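# In praise of the boring planner

I have spent three years writing software for picking things out of bins, and I want to make a case for the part of the job that gets the least love. 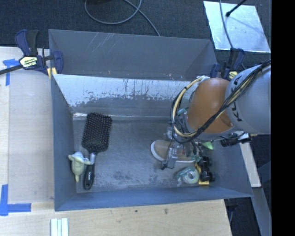

Everyone wants to talk about the grasp network. I do too! It's a lovely thing to watch a model look at a heap of stuff it has never met and rank a hundred ways of getting hold of it. But the grasp is a single pose. Between the arm's resting position and that pose there are walls, other objects, a loop of cable that goes where it likes, and a wrist that can reach the same point with the elbow in several different places. Somebody has to pick a path through all that, and the somebody is the planner.

Our planner is called Modise and it is very plain. It samples, it checks for collisions, it smooths the result, and it gives up politely after two seconds. When we started at Kollcombe we had something much cleverer that learned its motions end to end, and I defended it for months. It was quick and it looked graceful. It also had a habit of cutting corners near the rear wall, and when it did, we had no way of asking it why. With Modise I can open the log and see which link came too close to which surface. I fix the margin and go home.

Zanele Van Wyk, who wrote most of our perception code, disagrees with me on this and I should be fair to her. Her view is that a planner is only as good as the world you hand it, and that a bin is a terrible world. Take a shoe and a hairbrush. The shoe is a big solid lump and the depth map does well by it. The brush is a field of thin pins that comes back as fuzz, so do you treat the fuzz as solid? If you do, half the good approaches vanish. If you don't, you drag a finger through the bristles. Clear plastic is worse. She would let the network learn all of it and skip the geometry.

I think she's right about the problem and wrong about the cure. What helped us was giving the planner a way to be unsure. Bullitz, our little scene server, now hands over occupancy with a confidence attached, and Modise pays a cost for passing through doubtful space. Walls are forbidden. Fuzz is merely expensive. It took the two of us three weeks and I still grin when I see it choose the long way round.

So please, if you're starting a picking project, write the dull part first. Get the bin model right. Model the cables, even badly, as a fat cylinder. Log every rejected path. We put ours into Wistesance, our replay viewer, and I've learned more from scrubbing through failures there than from any paper I read this year. Then bring in the learned grasps, as many as you fancy, and let them fight it out over something solid.

Zanele is writing a reply. I've promised to post it unedited.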